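Why Do Doors Need Frames?

You go through doors all day long. You open them, close them, and sometimes get told not to slam them. The door itself gets most of the attention, but the part around it does a lot of work too. It is called the door frame.

A wall is heavy. The bricks or boards above a doorway want to fall down into the gap, and something has to hold them up. Builders put a strong beam across the top of the hole. This beam is called a lintel, or a header if the wall is made of lumber. The lintel carries the weight of the wall above and passes it to the sides, and the sides pass it down to the floor.

People have known about lintels for thousands of years. Some very old doorways have a lintel made from one long stone. Stone is good at being squashed but not very good at being bent. If the doorway was too wide, the stone could crack in the middle. That is one reason some builders began to use arches. In an arch, each stone leans on the next one, so all of them are being squashed and none of them is being bent.

The parts of a door frame have their own names. The two upright sides are called jambs. The piece across the top is the head. The strip on the floor is the threshold, or sill. Not every doorway has one. A thin strip of wood called the stop runs around the inside, and the door bumps against it when it closes. Without a stop, the door would swing too far and pull on its hinges.
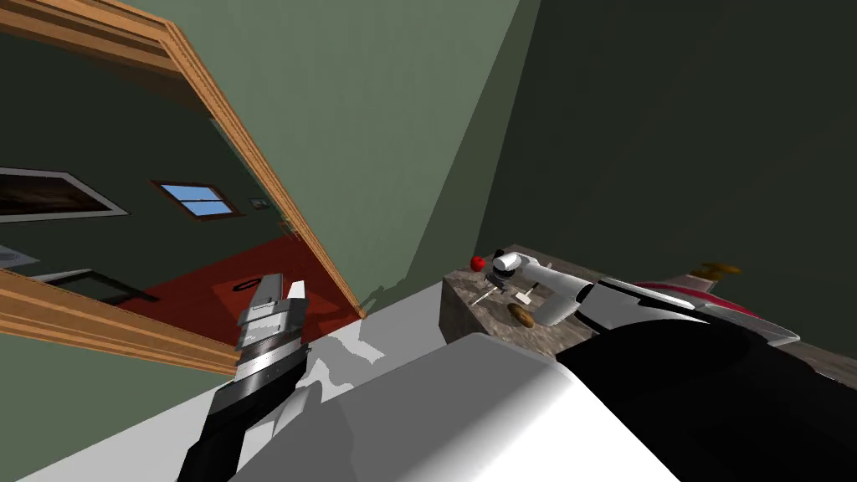
Molding is the trim that goes around a doorway, and it has a practical job. When a builder puts a frame into a wall, there is always a small gap left around it. The gap is there so the frame can be moved a little until it is straight. Once the frame is in place, the molding is nailed on to cover the gap. Wooden molding can be painted to match the wall or left the color of wood, like the honey-brown trim here with the dark green walls behind it. Its edges are often beveled, meaning they are cut at a slope. A sloped edge does not chip as easily as a sharp corner.

A threshold has jobs to do as well. At an outside door, it helps keep out rain, wind, and dust. Inside a house, it often marks the place where one kind of floor stops and another begins. Carpet has to end somewhere, and a doorway is a tidy place for it to end.

How do carpenters get a frame straight?

Valeriano Villalobos has been a carpenter for 17 years. He says that a frame has to be level and plumb. Level means that it is flat from side to side. Plumb means that it goes straight up and down. He checks both with a spirit level, a tool with a small tube of liquid and a bubble inside. When the bubble sits between the two lines, the frame is right.

If the frame leans, the door may swing open or shut by itself. Valeriano fixes this with shims – thin wedges of wood that he slides into the gap behind the jamb. When everything is straight, he nails the frame in place and cuts off the ends of the shims. Then the molding goes on and hides them.

Why does my door stick?

Wood takes in water from the air. In damp weather it swells and gets a little bigger. In dry weather it shrinks again. A door that opens easily in winter may rub against its frame in a wet September. You can check for this at home. Close a door gently and look at the gap along the top and sides. Is it the same width all the way around?

Words to know

Bevel: a sloped edge
Jamb: the upright side of a door frame
Lintel: a beam across the top of an opening
Plumb: straight up and down
Shim: a thin wedge used to fill a gap

Written by Visitación Prieto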